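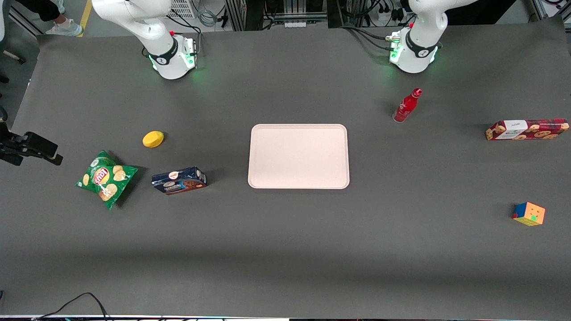
Can one table carry two arms without being bolted to the floor?

Most sturdy tables can, as long as the back edge is braced and both arms are run at reduced speed. A table that rocks when you lean on the back edge needs bracing before anything is mounted to it.

Shop > Workbench Robotics > Two-Arm Setups > Nundamico Table Kit

Nundamico Table Kit for Two Arms

The Nundamico Table Kit turns an ordinary workbench into a shared work surface for two small robot arms. You get the mounting hardware, a dark gray mat, a shallow tray and the cable parts. You supply the table and the arms. It was put together by members of the Grilville workshop who wanted a pick-and-place setup that could be built over a weekend, used by several people and taken down again when the bench was needed for something else.

The arms go side by side along the back edge, with the tray in the middle of the mat where both of them can reach it. Everyday groceries and small household things make good practice objects: a bag of chips, a box of cookies, a sponge, a bottle, a Rubik's cube. They give you soft, stiff, round and flat shapes to work with, and they cost little to replace.

What comes in the kit

- Two steel base plates, drilled, with slots for adjusting the spacing
- Back brace with clamps and end caps
- Dark gray mat
- Pale pink tray with rounded corners and a low rim
- Cable sleeve, hook-and-loop ties and 13 adhesive cable clips
- Drilling template on heavy paper
- Printed build guide

What you need to have

- A table with a solid top and a straight back edge
- Two arms of the same model, with their own controllers and power supplies
- A drill, a hex key set and a tape measure
- A power strip with its own switch, within reach of where you stand
- An emergency stop that cuts motion on both arms

Specifications

Back brace length: 143 cm
Base plate finish: black powder coat
Mat: rubber-backed, can be trimmed with a utility knife
Tray: wipe clean, not dishwasher safe
Mounting: through-bolts or clamps
Warranty: 2 years on metal parts, none on the mat

Building it

Clear the table and wipe it down. Tape the drilling template along the back edge and mark the plate positions. If the table is not yours to drill, use the clamps and check them before every session. Fit the brace before the arms go on. It is much harder to reach the bolts afterward.

Two people should lift each arm. One holds it upright on the plate while the other starts the screws. Start all of them by hand, then tighten in a cross pattern. Both arms should face the same way, and the person writing the program should know which one the software calls left. Label the bases if you have any doubt. Haruto Iwasaki ran our first build with the two swapped and spent an evening looking for a fault in his code.

Run all cables out behind the bases. Leave enough slack for the controllers to be pulled forward, and keep loops off the working half of the mat. The sleeve will hold the cables for both arms if the plugs go through one at a time.

Lay the mat last. It ships rolled, and an edge may curl for a while. Turning it over and leaving it flat overnight helps. Double-sided tape is fine, but keep it away from the area under the tray in case you want to move the tray later.

First programs

Start with one arm parked. Teach the other to pick up a sponge and put it in the tray, then do the same from the other side. A sponge forgives a bad grip height. Boxes come next, then the bottle. Chip bags are the hardest thing on our list because the shape changes each time the bag is handled, and we leave them until the rest of the set works.

When both arms run together, split the mat down the middle and let only one arm at a time enter the space over the tray. The build guide has a short section by Magdolna Balogh on setting this up as a simple lock, with sample code. Our own set uses seven objects. With more than that on the mat the early programs tended to push things around.

Using it in a shared shop

Post the speed limit at the bench. Keep people out of reach of the arms while they are powered and moving, including anyone walking behind the table. The Grilville group asks each new user to do one session with Seema Rana or Alois Oberholzer before booking the bench alone.

Changes to this version

Kits shipped since October have longer slots in the base plates and a tray with a lower rim. The old tray caught the fingers of some grippers on the way out. Owners of the earlier kit can order the tray by itself. The earlier plates are still fine for arms that don't need the extra adjustment.

Ordering

Kits are packed at the Peltonen warehouse in Skukholm and leave within 7 working days. The brace ships in its own carton and may arrive separately. Replacement mats, trays and clip packs are listed under Spare Parts. For questions about fit, send Mariann Lengyel the arm model, the thickness of your tabletop and the depth of the table from front to back.

Last updated: November 27, 2020

Filed under: bench kits, dual arm, home and club builds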